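Samilau open day – anyone else go?

kettleboy
Posted 13 Oct 2018

Got back an hour ago. I went for the kitchen demo in the Vainio building, the one the leaflet called "a helper for every home". Queued 32 minutes, watched for seven. The coffee was good.

I'll give them this, the machine is bigger and shinier than I expected, all silver-white panels, and it stands on two legs. But it has cables all down its back and along the floor, and a purple rope up at the shoulders. A helper for every home, provided every home has somewhere to tie it up.
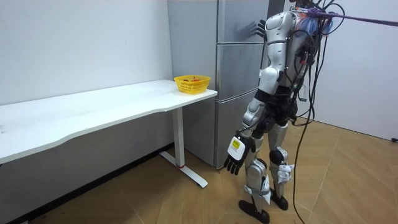 The chap presenting kept saying "autonomous" and then glancing at someone with a laptop. I asked what the laptop was for and got "monitoring". Fine, but monitoring and driving look much the same from behind a barrier.

marrowfat
Bit harsh. Anything that size on two legs is going to be on a rope when there are visitors about. I'd have complained if it wasn't. We went at two and my daughter loved it.

kettleboy
No quarrel with the rope. My quarrel is with the leaflet. Put "early prototype, on a tether" on the front and I'd have gone home happy.

Allari_Road
Did anyone ask about a price? I tried and was told it was "too early to say", same as at Nivamness in April. They had 28 slides there and not one had a number on it.

marrowfat
Because it isn't for sale?

Allari_Road
Then don't hand out a leaflet with a form on the back asking for my email.

tunnocks72
I used to fit kitchens. What I want to know is how it gets on in one it has never seen. Theirs was a fridge, a desk and a basket of fruit, in a nice plain white room. Mine has a dog, a clothes horse and a step down to the back door.

kettleboy
I did ask about steps. "On the roadmap."

marrowfat
You lot would have booed the first washing machine.

tunnocks72
My nan's first one walked across the floor as well, to be fair. Is it on again tomorrow? I might go and ask about the dog.

Allari_Road
Yes, from ten. Park round the back, the front was full by half past today.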